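Sovcombe, October: Jollach puts two grippers head to head

G'day from the Jollach workshop! We've been itching to share this one. Over the past few weeks I've been running our Edum gripper fingers against the Mendonça set, same arms, same controller, same bench, and I've logged 632 grasps so far.

Thin, stiff pieces were the ones I really wanted to try (they're a pain to hold on edge), so they got 25 rounds per finger set.
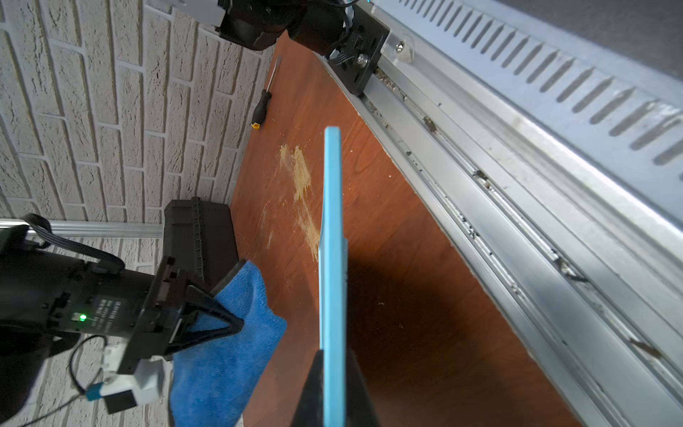
Cloth went on the list too, with 20 rounds each, and I'll admit I had a favourite going in. The Edum fingers won on thin edges, Mendonça took the cloth by 2. Fair enough!

Full results go up on the Jollach site in November. Media enquiries to the Sovcombe office, mornings are best.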